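Section 5: Setting Up Your Oler Shade for the First Time

Welcome back! If you have made it through Section 4, your two wall brackets are up and level, and the hard part is behind you. What is left is mostly patient, pleasant work, and I would encourage you to put the kettle on and clear yourself a good long stretch of floor before you begin. A bed works nicely too, with a clean sheet over it to keep lint off the fabric.

These steps cover the Oler roller shade in all the Genora fabrics. If you bought the heavier Tamico blackout fabric, the steps are the same, but please read the note after step 4 before you roll anything up.

Before you start

You will need the roller tube, the fabric panel in its paper sleeve, the bottom bar, the chain drive, the end plug, a tape measure, a soft pencil and a pair of clean hands. I mean that last one quite seriously – Rokeya Gunawardena, who looks after our returns desk, can show you a whole shelf of lovely pale shades with thumbprints along the hem.

Attaching the fabric

1. Lay the tube on the floor with the groove facing up. Wipe the groove with a dry cloth. Do not use furniture polish or window cleaner, as both leave a film that the fabric strip will slide on.

2. Slip the fabric out of its sleeve and unroll it face down. It will want to curl for a while. Let it rest overnight if you can spare the time, or for an hour at the very least.

3. Find the stiff plastic strip sewn along the top edge. Start it into the groove at one end and feed it along a hand's width at a time until both ends sit flush with the tube.

4. Measure the bare tube showing at each side. The two measurements should match. If they don't, slide the strip over gently until they do. A small difference here becomes a big crooked edge by the time the shade is all the way down. 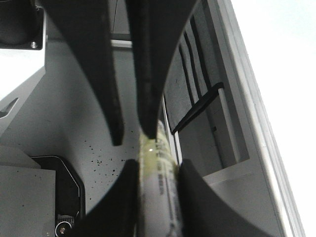
Note for Tamico fabric: The blackout coating is on the back and creases easily, and a crease in it will let a thin line of light through forever after. Roll slowly, keep the fabric flat with your forearm, and if you feel a fold starting, unroll and begin again. It is worth the extra few minutes.

5. Roll the fabric onto the tube, keeping the edges lined up as you go. Stop when a foot or so is left hanging, and slide the bottom bar into its pocket.

Caution: Do not pull on the bottom bar to tighten the roll. The pocket seam is meant to carry the weight of the bar and nothing more.

Hanging the shade

6. Push the chain drive into one end of the tube and the end plug into the other. You can put the chain on whichever side suits you. Myrtle Baptiste, who wrote the first version of this guide, always put hers on the side away from the radiator, and I have copied her ever since.

7. Hook the chain drive onto its bracket first. Press in the spring pin on the end plug, lift that side into place, and let the pin go. You should hear a click.

8. Give the tube a light tug downward at both ends. If either end moves, take the shade down and repeat step 7.

Caution: Shades wider than 87 inches need two people for this part, one at each end. Please don't try it alone from a stepladder, however handy you are.

9. Fasten the chain tensioner to the wall or window frame so that the chain is held taut. A loose chain is a strangling danger to small children and pets. Keep cribs, beds and chairs well away from it, and do not use the shade until the tensioner is in place.

Checking that it hangs straight

Lower the shade all the way and raise it again a few times. New fabric often drifts a little to one side at first. If it is still drifting after a day of ordinary use, lower it fully and stick a short piece of masking tape on the bare tube, on the side the fabric is drifting away from, then roll it back up. Add a second piece if one isn't quite enough.

Should the shade still rub against a bracket, go back to Section 4 and check your level once more. Old window frames are rarely as square as they look, so measure from the ceiling as well – mine at home slopes quite noticeably toward the garden.

Section 6 covers cleaning and how to shorten the chain.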